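Prudthorpe Will and Trust Organizer, reviewed
June 7, 2022

I put off making a will for longer than I'd like to admit. We had a kid, then we had another kid, then we bought into my aunt's rental place with my sister, and the whole time the only thing I had on paper was a beneficiary form from a job I left years ago. So when I finally sat down with the Prudthorpe kit in April I was expecting to hate every minute of it. I didn't! I've now told pretty much everyone at my gym about a binder, so I may as well tell you too.

What you get is a thick three-ring organizer with 14 tabbed sections, a pad of worksheets, and a login for the fill-in versions of the same forms. It's not a lawyer in a box and it doesn't pretend to be one. The whole thing is built around getting your facts straight before you go see somebody, which was exactly the part I had been dreading. I used it alongside a flat-fee appointment at Joubert, a small estate office near us, and the paralegal there flipped through my worksheets and said we could skip the first intake meeting altogether.

The guardianship section is the best part by a mile. Most forms I've seen give you one line for a guardian and one for a backup. Prudthorpe gives you four full pages, with room to write down why you picked the person, what you'd want for school and church and summers with the other side of the family, and whether the same person should also handle the money. My husband and I had assumed we agreed on all of this (we did not) and we ended up talking until after midnight. It was a good talk, too. We needed it.

Real property is tab 6. You fill out one sheet per place: how title is held, who's on the deed, what's owed, where the insurance papers are, and which of the contents you want to go to a particular person. I did ours and then the rental, and the rental sheet is where I found out that my sister and I hold it as tenants in common, so my half would go through my will and not straight to her. I'd had that backwards for years. 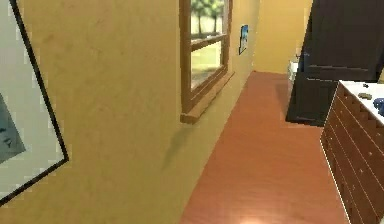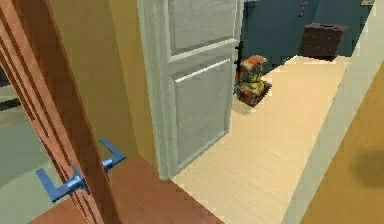 Kagiso Ntuli wrote in after I posted my first impressions to say that the property sheets were the reason to buy it, but that anyone with a house in a second state should ask a lawyer there before signing anything, as the worksheet only has one small box for "other state" and it's easy to skip right past. I went back and looked, and yes, the box is tiny. I'd love to see that grow into a full page in the next printing.

A few other gripes while I'm at it. The online forms time out after 22 minutes and don't warn you, and I lost most of my digital accounts list that way. Save often. The glossary is great on trusts and pretty thin on powers of attorney, so I had to look up "springing" on my own. And the pocket in the back is too narrow for a legal-size envelope, which is a funny thing to get wrong in a product made for legal papers. Mine sticks out an inch at the top.

I also tried the Jukia planner, which is cheaper and prettier. It's fine if you're single and renting. It has one page for kids and nothing at all for property you share with someone outside your marriage, so it was never going to work for us. Skurnis makes a software-only version with an interview format, and I liked the friendly questions, but I kept wanting to see all my answers at once and spread them out on the table. If you think better on a screen you might like it more than I did.

We signed at Joubert with two witnesses and a notary, and the signed copies went in the fire safe with the binder next to them. There's a yearly checkup sheet in the back, one page, mostly yes or no. New baby? Moved? Sold anything big? Changed your mind about the executor? I've already penciled in a change to mine.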